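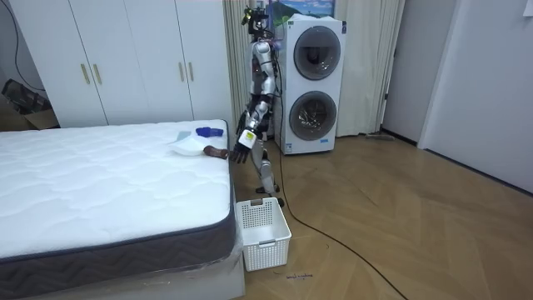
Bedroom, bed and stacked washer-dryer. Plastic still bunched at the near corner of the mattress.

Ticket 1492
Product: Moneo mattress, quilted top, gray border
Sold by: Wistel
Opened: February 25, 2024
Status: Open, waiting on customer

Issue as reported

Mattress was delivered to our apartment at Zurkivness and the plastic was pulled down from the top. Fine white dust and short threads in the stitching of the quilted top. It does not show much from the doorway but you feel it when you run a hand across. The bed stands close to the washer-dryer, so I can't say for certain whether this came with the mattress or is lint from the dryer. I want to know how to get it out without damaging the cover, and whether it counts as a defect. The cover is sewn on and can't go in the wash.

Log

Entry 1, support
Thank you for the report. Before any claim we need to know if the dust is loose or part of the fabric. Please take the plastic all the way down but keep it, do not throw it out. Wipe a dark cotton cloth once across the top and tell us what is on it. Do not use water or spray at this stage.

Entry 2, customer
Did the cloth test. White dust on it, and some gray fluff. The fluff looks like what I clean out of the lint filter. The white dust is finer and I have not seen it anywhere else in the room. Left the plastic where it was for now, the base is a tight fit and I would have to lift the corner to free it.

Entry 3, support
The plastic can stay for the moment. Gray fluff is most likely from the dryer. White dust can be packing dust from the Yatsenko warehouse, where the mattresses are wrapped. Please vacuum with the narrow crevice nozzle on low suction, following the stitch lines and not across them. Keep the nozzle just off the fabric. A soft hand brush is fine for loosening threads first.

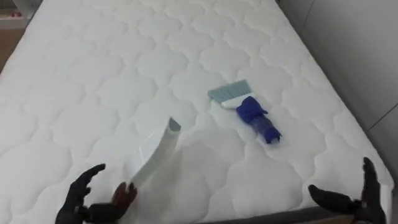 Entry 4, customer
Went along the seams starting from the wall side. The nozzle is long enough to reach the middle without kneeling on the bed. Low suction takes the fluff but leaves some of the white dust down in the stitching. On high it grabs the fabric and pulls the puffs up, so I went back to low. Brushing first and then vacuuming the same strip works better than the other way around. The border is clean, the dust is only on the top.

Also found a loose thread near the foot end. Did not pull it.

Entry 5, support
Do not pull the thread. Cut it level with small scissors and let us know if the stitching opens up. The order you describe, brush and then nozzle, is the right one. For what is left, use short strokes toward the edge and catch it in a dustpan held against the border.
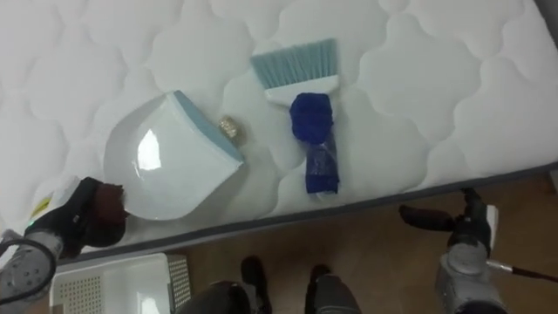

Reading time: 3 minutes

Entry 6, customer
Question about the metal scrubber. It came in the same pack as the brush and dustpan. Is it any use on the cover?

Entry 7, support
No. Metal scrubbers will snag the quilting and damage from one is not covered. Use only the soft brush on the top. The gray border can be wiped with a dry cloth.

Entry 8, customer
OK. Second cloth test after brushing the whole top: much less, a faint mark only. Thread is cut and the stitching has held so far. I will run the dryer tonight with the bedroom window open and check again tomorrow.

Entry 9, support
Noted. If the next cloth picks up gray fluff only, check the dryer vent and door seal. If it picks up white dust again, send us the number from the label on the plastic and we will open a claim with Wistel. Keep the plastic until this ticket is closed.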